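Sorting the Screw Drawer (You Know the One)

Every house has a drawer where hardware goes to retire. Mine held the leftovers of 19 flat-pack projects, a few picture hooks and one bolt so large I'm afraid to ask what it came off. Set aside 90 minutes and a pot of coffee.

What you need

A clear or see-through organizer case with a lid that shuts
Small scissors
A flat surface you can spare until dinner
A magnet, if you own one and it isn't in the drawer

Step 1. Tip everything out. Resist the urge to look at it for too long.

Step 2. Pull out whatever isn't hardware. Coil up cables and put them to one side. Throw away the dead batteries, including the ones you think might have a little left.

Step 3. Open any sealed baggies with the scissors. My friend Eleri Hopkin keeps the baggies and labels them, and her shelves are straighter than mine, so take that as you will.

Step 4. Sort by type first: screws, nuts, washers, hooks. Size comes later. If you start with size you will be there in May.
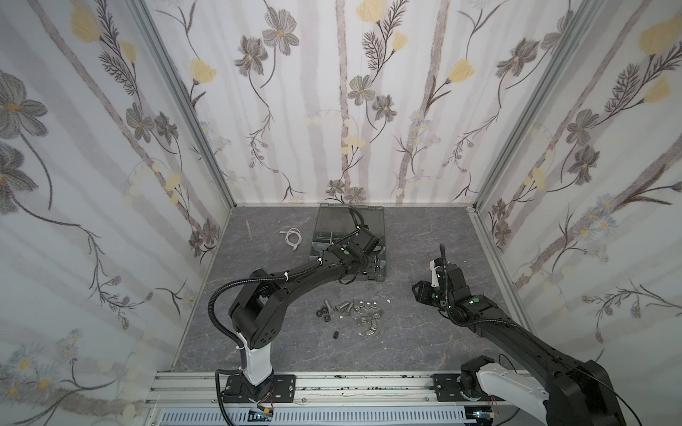
Do I have to sort every last washer?
Stop when the pieces left over would fit in one compartment. Put them in it, call it "misc," and close the lid.

Step 5. Fill the case. The screws you reach for most go in the front row. Don't pack a compartment to the brim or the small stuff will hop the dividers the first time you carry it upright.

Step 6. Put the case back in the drawer. Wipe the drawer out first, there's sawdust in the corners.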